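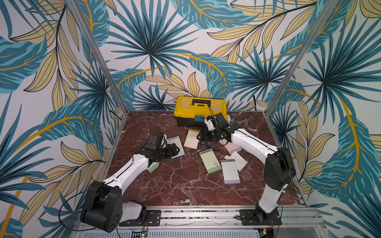 The stationery part of the Wamden tidying program is where I have the most doubts, so I'll start there. The grant paid for a simple idea: every shared table gets one toolbox, and the small paper goods that pile up on it go back into that box at the end of a session. As of this report the toolboxes are bought and handed out. What I can't tell you is that people use them. A yellow toolbox with its lid shut and its handle folded flat, pushed back against the wall, looks very orderly, and the sticky note pads are still out on the marble. I had hoped to be past this stage by April.

Spending first. We bought toolboxes and labels for 49 tables out of the 80 in the plan. The remaining tables are on hold, on my decision. Kartha offered us a lower price if we ordered the rest right away, and I turned it down. I would like to see the first lot doing some good before we pay for more of the same. Noura Atallah disagrees with me on this and has asked that it be noted. Her view is that people won't form the habit while the table next to theirs has no box.

The sticky notes deserve their own paragraph, silly as that sounds. We ordered 200 pads from Pundell in mixed colors, with the thought that each color would stand for a kind of task. The color system has not caught on. People take whichever pad is closest, and I doubt a printed chart would change that. I have asked for the chart to be dropped from the budget. The pads themselves are fine and will get used up one way or another.

Labels are a smaller problem. Elżbieta Pietrzak wanted each box marked with its table and its contents, and the labels we were sold are too small to hold both. We now put only the table on them. The contents list goes inside the lid, where I suspect it will be read once.

The training went ahead: four short sessions, all held, all pleasant. The feedback forms were very positive. I would not put much weight on them, as they were filled in before anyone had gone back to a real table with real clutter on it. Dostico, who ran the sessions, describe the result as "a strong start" in their own summary. I would call it a start.

For the next period I am asking for no new money. I want to do plain end-of-session checks at the tables that already have boxes, and write down whether the pads and pens are in or out. If most are still out after that, my recommendation will be to stop buying boxes and try open trays – cheaper, and with no lid to deal with. Noura will run the checks and Elżbieta will keep the record. The unspent amount for the held tables stays in the equipment line until you tell us otherwise.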